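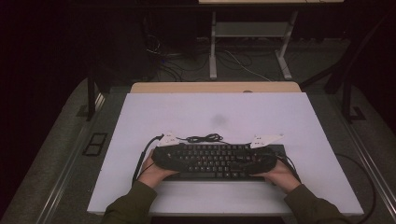

Why does Clistari skip letters when I type quickly in the search box?
The search box refreshes its results after every letter, and on a long catalog the refresh can swallow whatever you type next. Turning off Live Results stops it.

Ticket: Skipped letters in search
Site: Gondbridge Seed Library
Opened: Fri 18 November
Handled by: Robel Gidey
Status: Solved

What was reported
Typing "Hennessy" (one of their beans, and a lovely one by the look of the catalog card) came out as "Henesy" nearly every time. Slow typing was fine. The same words typed into a plain text file came out perfect, so I left the computer alone and went straight to the catalog settings.
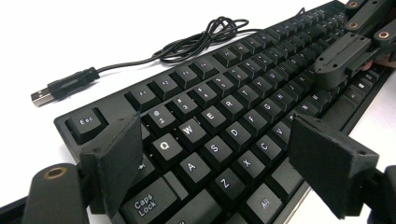
The catalog holds 700 entries, and every one has a long notes field. I love these notes! Somebody has written down when each variety was sown, who saved the seed and what the slugs thought of it. But Live Results was searching all of that text on each key press, and it showed.

What I tried
1. Cleared the search history and restarted Clistari. No change.
2. Rebuilt the index, then typed the same 30 words again. Fewer skips, but still there.

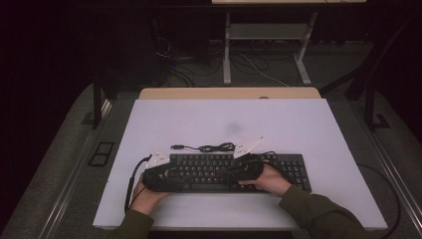
3. Set Live Results to "titles only". Big jump! Only the very long names lost a letter now.
4. Turned Live Results off, so the search runs when you press Enter. All 30 words came through clean.

Then I tried something I'd been itching to test - the delay setting. It lives under Search, More, Timing, and it comes set to zero. At 40 there was still the odd skip.
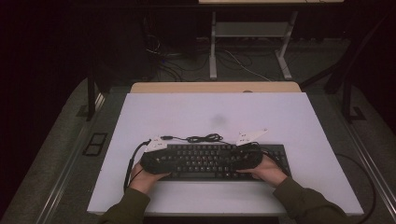 At 100 the skips were gone, even with Live Results back on and the notes included. That's the best of both, and I was grinning when it worked. The list still fills in as you type, which the Saturday crew really wanted to keep.

Settings left in place
Live Results: on
Search in: titles and notes
Delay: 100

Still open
The Drireria import in February will add a lot more entries. Please try the 30 words again afterward, and if letters go missing, raise the delay first and reopen this ticket with the new number.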